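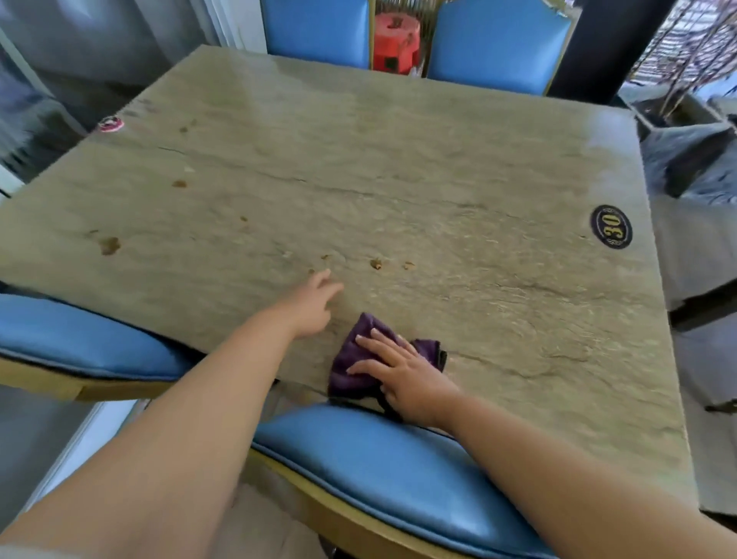 Why not just plan one path over the whole table and skip the dirt detector? The Susstead reviewer put that on our first draft, and the rest of this talk is our answer.

**Slide 1 – the short version**

- Full coverage is our fallback and it stays in the code.
- It spends most of its time on clean stone. It also drags wet crumbs across areas that were fine.
- Dinow, our planner, picks strokes from a residue map and runs full coverage only when the map is poor.

**Slide 2 – perception**

Point out the veins in the stone. Our first segmenter marked the dark one as a stain and kept sending strokes at it. Small brown crumbs it missed, and the pale ones were worse.

What we changed:

- Labels now have separate classes for crumb, smear and surface pattern.
- Stickers get their own mask. The planner may wipe over them but never scrubs.
- Reflections near the far edge lower the confidence score. They don't count as dirt.

The current training set is 279 labeled tabletops, all from the Lurport site. Say this out loud, it will come up in questions.

**Slide 3 – planning strokes**

A smear gets repeated strokes in place, up to 5. A crumb gets one stroke toward the nearest free edge. Crumbs closer together than 25 mm are merged into one target.

The cloth is modeled as a flat patch under the palm. That is wrong whenever it bunches up, and we have no good fix yet – Hodoroagă's cloth model is too slow for our loop.

Chair backs go in as collision boxes. Pause here, people usually ask about elbows.

**Slide 4 – control**

Force along the surface normal, position in the other two axes. We look again after every 2 strokes and rebuild the map.

Skip the gain plots if time is short. Go to the replay tool demo and leave it open for questions.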